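From: Shona Whitcombe
To: divcombe-members
Subject: Re: [divcombe-members] Summer tasting menu, supplier change and service hours

Dear members,

Thank you to everyone who responded to the first circular on the summer program at the Divcombe dining room. I have consolidated the answers in this message so that all members have the same information before reservations open. Ruoxi Ren's questions covered most of what others asked, and I quote them with permission.

On the earlier message, Ruoxi Ren wrote:

> Dear Shona,
>
> Thank you for the notice regarding the July menu. Before our
> department commits its hospitality budget, I would be grateful for
> clarification on the following points.
>
> First, the notice states that the dry-aged beef course will be
> replaced by braised short rib. Is this a permanent change, and does
> it affect the price of the full menu? Several of our guests last
> year came for the beef.
>
> Second, the notice refers to a new bread supplier, Arnimeck, but
> does not say whether the rye loaf will continue. We had understood
> from Hongjun Zheng that it would.
>
> Third, may groups of more than 20 be seated together in the
> main room, or must they take the upper room as before?
>
> Lastly, could the kitchen confirm its arrangements for guests with
> allergies? The form attached to the notice lists shellfish and nuts
> but has no space for sesame.
>
> With regards,
> Ruoxi Ren

My replies follow under separate headings. Where a matter is still under discussion with the kitchen, I have said so.

1. The beef course

The change applies to the summer menu only. Chef Yuxi Cui has asked me to convey that the short rib is braised overnight in stock and black vinegar and served with charred scallion and a spoonful of soft polenta. It was presented to the menu panel twice. On the first occasion the panel found the sauce too sweet, and the amount of sugar was reduced. The second version was approved without further amendment.

The price of the full menu remains unchanged. Guests who prefer the dry-aged beef may request it as a supplement until the present stock is used. Such requests must reach the reservations desk no later than noon on the day before the meal.

2. Bread and pastry

Arnimeck will supply all table bread from the beginning of July. The rye loaf continues, although it will be delivered in a smaller size and sliced in our own kitchen. Hongjun Zheng has confirmed this in writing. The salted butter rolls served with the soup course are withdrawn, as Arnimeck does not bake them. A plain milk roll takes their place.

Desserts will continue to be made in house. The chilled plum dessert returns, and the sesame custard moves from the lunch menu to the evening menu.

3. Seating of larger groups

Groups of up to 20 may be seated in the main room at either sitting. Larger groups will be offered the upper room, which has its own serving station. Members should note that the upper room is reached by stairs only. If any guest requires step-free access, please inform the desk when booking and the main room will be arranged to accommodate the party, whatever its size.

4. Allergies and dietary requests

The omission of sesame from the form was an error on my part. A corrected form will be sent with the booking confirmation. Members who have already returned the earlier form need not complete a second one, but should send a short note to the desk if sesame is a concern for anyone in their party.

Qiuyue Peng, who manages the kitchen, has also reviewed the preparation of dishes for guests with allergies. These will be prepared at the separate counter at the rear of the kitchen and carried to the table by one named member of staff.

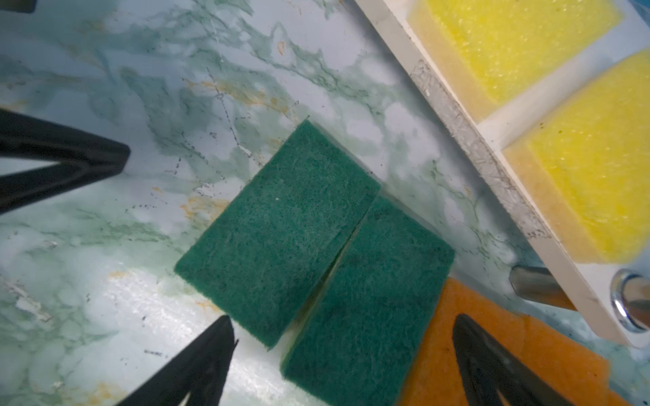
5. Wine and tea pairings

The wine pairing has been drawn up with Vorau and consists of 2 white wines, a light red and a dessert wine. The red may be served slightly chilled on request. For guests who do not take alcohol, Xiao has prepared a tea pairing to accompany the same courses. I attended the trial of the tea pairing and can recommend the roasted oolong with the short rib in particular.

Pairings should be ordered for the whole table where possible. Mixed orders will be accepted, but service may be slower at the second sitting.

6. Service hours and reservations

Lunch will be served from 11:45 a.m. and the kitchen will take last orders at 1:30 p.m. The evening sittings begin at 5:30 p.m. and 8:00 p.m. Tables at the earlier sitting must be released by 7:40 p.m.

The program provides 893 places in total, of which 300 are held for members during the priority period. Any member places not taken when that period closes will be released to the public list. Members may book on behalf of colleagues, provided that the name of the person attending is given at the time of booking. Transfers between members are permitted up to the day before the meal.

7. Matters still open

The kitchen has not yet decided whether the cold noodle course can be offered as a single dish at lunch. Chef Cui wishes to see how the first days of service proceed. The request for a children's portion of the short rib has been passed to Qiuyue Peng, and I expect an answer before the priority period opens.

Comments on the wording of the printed menu should be sent to me directly and not to the list. Questions about an existing booking should go to the reservations desk, quoting the booking reference.

Yours sincerely,
Shona Whitcombe
Dining Room Secretary, Divcombe

--
You are receiving this message as a subscriber to divcombe-members.
To change your delivery settings, write to the list owner.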